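Dastberg Tab 5 or wait for the new Galtitz?
Tablets and e-readers, page 1 of 1

rokg_19 wrote:
Hello all. My old tablet does not hold the charge anymore, so I want to buy the Dastberg Tab 5. A shop near me has it at 50 dollars off. But I read a rumor that Galtitz will show a small tablet in December, with the same chip and a lower price. Should I wait? I use it for reading, video calls and some notes.
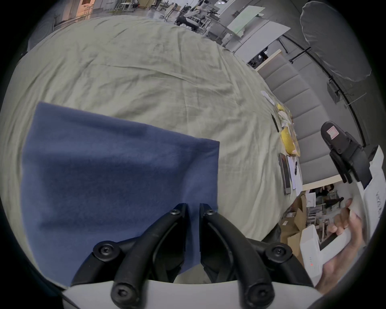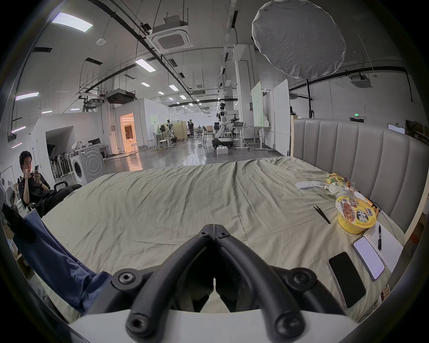
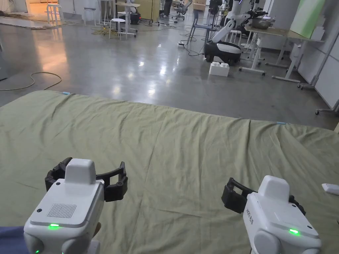
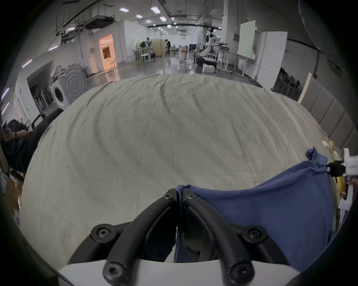 Green sheet in the first three, blue cloth in the first and the last.

alemayehu_fan wrote:
Do not wait for a rumor. Last year the same website promised us a Galtitz phone and it never came. If the shop has a good price, take it.

Selamawit Abdella wrote:
I disagree a little. The Tab 5 is a good device, I have it, but the software updates are slow. My last one is from December and I am still waiting for the next. Before you pay, ask yourself how many years you want to keep it.

rokg_19 wrote:
Thank you. I keep my devices for a long time, so this matters to me. Is the screen good for reading in the evening?

Selamawit Abdella wrote:
Yes, very good. The lowest brightness is really low, and the warm mode can start by itself. The speakers are weak, so for calls I use headphones.

brekska_user wrote:
Weak speakers? Mine are loud enough for the kitchen. Maybe you have the first version. Look in Settings, then System, then Build. If the number ends with 923, the sound was changed in that build.

Selamawit Abdella wrote:
I checked and mine ends with another number. So you may be right about the speakers. About the updates I do not change my opinion.

alemayehu_fan wrote:
Slow updates are still better than a tablet which does not exist.

rokg_19 wrote:
I went to the shop and held it in my hand. It is heavier than I expected, but the screen is beautiful. They keep the price until the end of the month, so I will think some days more. Does the Brekska pen work with it, or must I buy the Dastberg one?

brekska_user wrote:
It works for writing, but the side button does nothing. For simple notes it is enough.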